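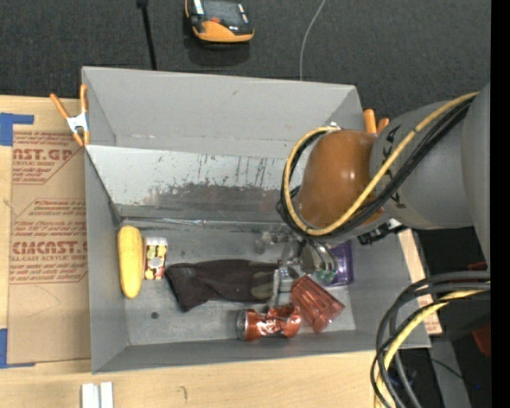

Sorting a mixed bin: what goes where?

Posted in Household Waste & Recycling, Kemport

I'm clearing out a shared bin and everything has gone in together. There's an ear of corn, a small package with a printed pattern, a piece of dark cloth, a crushed drink can, a red see-through plastic tumbler and a purple container you can also see through. Our building has separate collection for cans, food scraps and trash, and pickup is Thursday. Can the can go in crushed? And does the tumbler count as recycling if it's plastic? The cloth is folded up in the middle of it all and I don't know if anyone takes those.
– Wuvville

Jingyi Dai
Take the corn out first if it's real and put it with the food scraps. Husks and cobs are both fine there, but a cob breaks down slowly, so cut it up if you compost at home.

The can goes with metals. Crushed is OK in Kemport. Some places with sorting machines want cans left whole, so check the sticker on the lid if you're in another town. Empty it first.

Tumblers are the hard one. Turn it over and look for a number in a triangle. Hard clear drinkware often has no number or a 7, and our depot won't take either. If it isn't cracked, wash it and keep using it. Same test for the purple one.

Cloth never goes in recycling, it wraps around the rollers. Clean and dry, it can go in the textile box behind the library. They take up to 15 pounds per drop – bagged, please. If it's dirty or damp it's trash.

Matúš Ďurica
Agree on the cloth. For the package, open it up and see what it's made of. Plain cardboard gets flattened and goes with paper. If there's foil or a plastic layer inside, trash. Tear a corner and you'll see.

Yuan
I just put it all in the trash, it's one bin. Depot is closed in January anyway.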